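4. What the star ratings can and cannot tell us

4.1 The sample

The claim we set out to test is a common one: that a noodle shop with more stars serves better soup. Dvorak and Lungu put it strongly in their study of Worley, where they treat the mean rating on Serra as "a fair stand-in for flavour". We had our doubts before we started and we have more of them now.

We took all 2787 reviews of soup noodle shops in Worley and Torkley that were open to the public on Serra at the end of July. Reviews with a rating but no text were dropped, as were those where the text was plainly meant for another shop. That left 2061. The loss is large, and we can't say it is harmless. The reviews without text were kinder than the rest, so any mean worked out from our set will sit a little below the one a visitor to the site sees. Dvorak and Lungu kept theirs in and don't say how many there were.

4.2 What people write about

If stars stood for flavour, one would expect the text to talk about flavour. A good deal of it doesn't. Waiting, parking, the mood of the person at the till and the price of iced tea all come up again and again, often in reviews that never mention the broth. One five-star review of a shop in Torkley consists of directions from the bus station. Another takes a star off for rain.

Where the soup is discussed, the words are hard to use. "Sour" is praise in some reviews and a complaint in others, and in a fair number we couldn't decide which. Two of us (Xenos and Zamfir) read the same batch separately and disagreed most often on exactly this word. We tried a third label, "unclear", and it filled up so quickly that we wonder what earlier studies did with such cases. Cozma's coding guide, which most of them follow, has no place for it. The coder must pick.

"Authentic" is worse. It was used of thick broths and thin ones, of fish and of chicken, and by reviewers who said in the same breath that they had never eaten the dish before. We left it out of the flavour terms altogether. Readers who think this high-handed can put it back, and the link between stars and flavour then looks stronger, but we don't believe the gain means anything.

4.3 The effect of lists

Food pages in both towns print lists of the best bowls, and shops that appear on them do tend to have higher ratings. It is tempting to say the lists find the good shops. They may. They may also send people through the door already sure of what they'll think, or the writers may simply have sorted Serra by stars and started at the top. The wording of several lists is close enough to the site's own reviews to make the last of these more than idle talk. Our data can't separate the three, and neither can anyone else's that we have seen, because the lists are rarely dated and are often changed after they go up.

The Bretulis tasting panel would seem to offer a way out, as its members don't see the name of the shop. We compared its scores with the stars for those shops that had both. The match was weak. We would not lean on that too hard: the panel tastes soup carried across town in flasks, the noodles are cooked separately, and a bowl that is very good at the counter may travel badly. What the comparison does show is that two measures said to capture the same thing give different answers, and that the choice between them has so far been made on grounds of ease.

We therefore use stars in Section 5 only as a record of how pleased people said they were, with the whole visit and for whatever reason.

Figure 2. Rendered view across a white robot body, with two arms reaching towards the room.
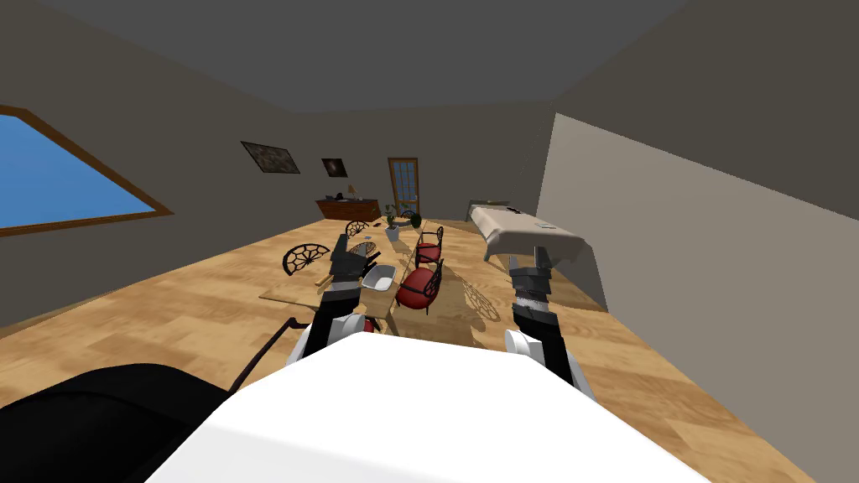 Related articles

Sour, sharp or off? Taste words in short reviews
I. Zamfir, P. Xenos

A coding guide for restaurant reviews, revised
T. Cozma

Do blind panels help? Notes on the Bretulis scores

Queue length and reported pleasure at lunch counters in Torkley

Reply to Dvorak and Lungu (posted 18/08/2019)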